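Monday, July 14, 2025

Quick one tonight, I've got bread in the oven and the timer's on my phone so if this stops making sense that's why.

So. Giving up sugar in tea. Sixteen weeks in and people keep asking, so here we are. I used to take two. Two proper ones, heaped, in every mug, and I drink a lot of mugs. Worked it out on the back of an envelope in March and scared myself, then lost the envelope.

First week was horrible. Not going to pretend. Tea tasted like a wet fence. I tried halving it, then the granules from the chemist (no), then honey, and honey is just sugar with better manners, as my aunt says. Went cold turkey on a Thursday because I'd run out and it was raining.

Week two, headaches. Week three I shouted at a parking machine. After that it sort of went quiet. I forgot to miss it for a whole afternoon and only noticed at teatime.

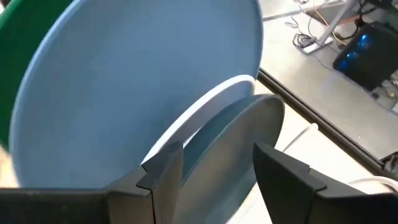
Pale blue bowl, and something rounder and greyer in front.

The odd bit is what it does to everything else. Biscuits are now unbearably sweet, even the plain ones. Shop-bought pasta sauce, same. I had a Hiken bar at the station, used to be my favourite thing in the world, and left half of it on the seat. Half! My sister thinks I'm ill.

Khrystyna-Mariia Dmytriv left a comment on the last post asking if I'd changed the tea as well. Yes, sorry, should of said. You can't drink the cheap stuff without sugar, it's all tannin. I went up to a loose leaf one from Zakharchenko, the corner shop past the bus depot, 200 grams in a brown bag. Brew it for less time than you think. Three minutes, then get the leaves out. I was leaving the bag in til the mug was empty, which explains a lot.

Milk too. Full fat, less of it. Semi-skimmed went thin and sad on me.

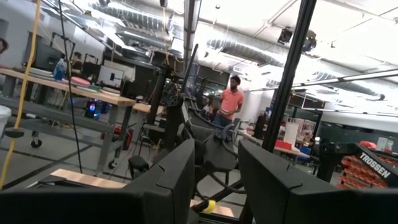 Black arm, pale wood, one small bit of yellow.

Things that helped, no order:

Smaller mug. Dull but true.

Moving the sugar to the top shelf behind the flour. I'm short. Needs a chair.

A walk after lunch, because half past one was always my worst cup. I go as far as the canal and back, 32 minutes if the lights are kind.

Telling people at work. Somebody will always make yours "the old way" to be nice and then you have to drink it.

Have I lost weight, also being asked. A bit? I don't weigh myself so dont know. Trousers say yes, the wedding in September will have the final word. Teeth feel better. Sleep exactly the same, rubbish.

Coffee is next and I am not ready. I only have one a day, with one sugar, and I'm keeping it till the holidays at least.

Timer's going. Bread!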